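Home Textiles & Laundry Research | Short Papers
December — by Hagos Tesfamariam
Last updated: December

3.2 Folding knit garments without a table

Many of the households in the Rindance survey fold at least part of their laundry standing up. We looked at how T-shirts are handled when no table is used. The set holds 3,636 folds by 17 people, recorded at the Prevside and Dinsa sites. Two corners are taken first, and the shirt is stretched between them before any fold is made.

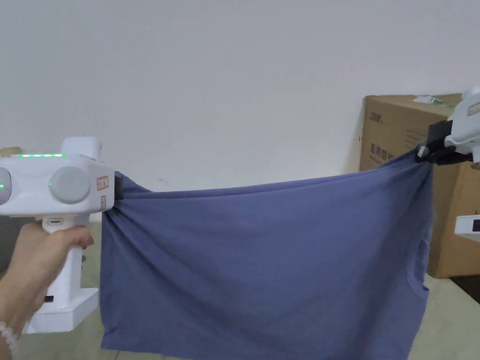
Figure 2. T-shirt held by two opposite corners and pulled taut.

Soft cotton knits gave the most trouble at this step. The cloth gathers where it is pinched, and the top edge sags a little between the two points, so the first fold line is seldom straight. Pulling harder helps — up to a point — but the hem can stretch. Of the 17 people, 14 took the shirt by the hem corners and let the body hang down. The others started at the shoulders. We kept both groups in the analysis and report them separately in the next section.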